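Notebook 11, textile test room
September, started 08:40

Continuing the seam seal work on the Meesuk shell fabric. Yesterday's hydrostatic head readings were low on the taped samples and normal on the plain ones, so the cloth is fine and the loss is at the seam.

Set up: Cistach column tester, cold tap water left overnight in the header tank, rise rate at the slower setting. Samples clamped face side to the water. End point is the third drop, same as all the earlier pages. Drops within 3 mm of the clamp ring not counted.

Plain fabric, no seam: held to 3,886 mm before the third drop. Spec on the Dellau sheet is 3,000 mm, so there is room to spare.
Straight seam, tape A: first drop early, third drop at 445 mm. Repeated on a fresh piece from the same strip and it went in the same place, at the point where the tape crosses the fold of the seam allowance.
Straight seam, tape B: passed 3,000, stopped there to free up the column.
Cross seam, tape B: passed 3,000, slight weeping at the crossing but no drop formed. Note this one, as I would not call it a clean pass.

Peeled back tape A on the failed piece. The adhesive had flowed on the flat parts and hardly at all over the step. Under the loupe there is a channel along the stitch line, wide enough to take the tip of a pin. Tape B is thinner and softer and has gone down into the step.

Two possible causes. Either tape A needs more heat than we gave it, or it is too stiff for this weight of cloth at any heat. Nozzle temperature on the seam machine was not written down for the tape A run (my fault, the log sheet ran out and I carried on). For tape B it was written down and was steady.

13:15. Ran tape A again at the higher nozzle setting and the lower feed speed. Some shine on the face fabric now, which sales will not like. Left to stand for an hour before clamping because the adhesive goes on setting after it feels cool.

14:30. Third drop at the step again. Better than the morning but still well under spec. I did not push the heat any further, the coating was starting to pucker on the back.

Other matters:
– Column gauge read slightly above zero with the tank drained. Re-zeroed. Morning readings not corrected, the error is small against the differences seen.
– Clamp gasket has a nick at the back left. Turned it over. Need a new one from stores.
– Oruro thread samples have arrived, unlabelled. Put in the blue drawer until somebody can say which is the treated one.

For now: tape B for the shoulder and collar seams, tape A withdrawn from this fabric. Still to do is the wash test, five cycles, then head again on the cross seam. If the weeping turns into drops after washing we will have to trim the seam allowance before taping, and that means a change to the cutting pattern as well.

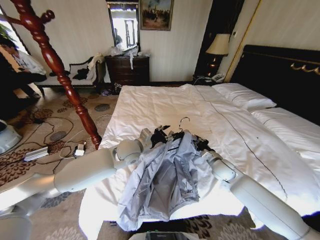 Leonie Whitelaw: I would trim the allowance whatever the wash test shows. Zohreh Nazari had the same channel on the trouser seams last winter with a softer tape than B, and it only went away when the step was cut down to half. Please run one trimmed cross seam alongside the others so that we have both.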